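Open Saturday at the Kunovine Workshop

The Kunovine workshop received 119 visitors last Saturday for its public demonstration of two-armed sorting. Maja Domański, who directs the program, met with us after the morning session.

"People expect speed," she said. "We ask them to watch the placement instead — where an item goes, and how it lies."
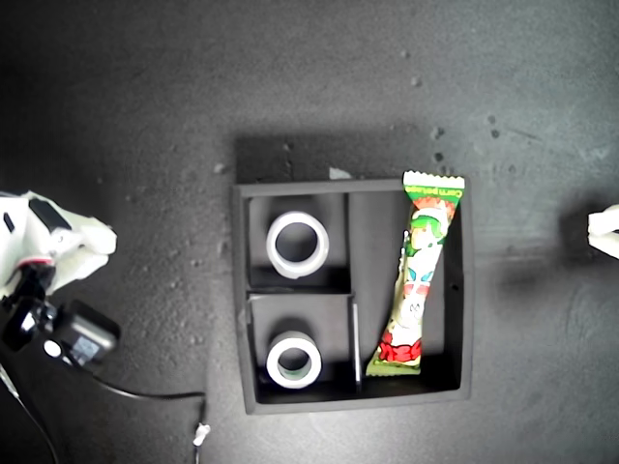

Two rolls of tape and a snack packet in the three-part tray.

The tray is deliberately plain. According to Ms. Domański, small household goods were chosen so that guests of any age could follow the task.

Szymon Domański, responsible for the arms, took most of the technical questions. "A wrapper bends and a roll does not," he explained. "The grippers must handle both, and visitors notice the difference very quickly." 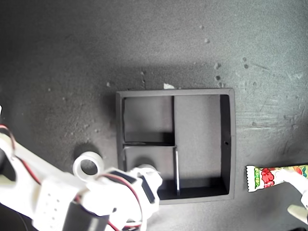
The arms at work on either side of the tray, with a wrapped candy bar at right.

The workshop will present the same task in Lollov in September. Ms. Domański confirmed that admission will remain free and that school groups may reserve places in advance.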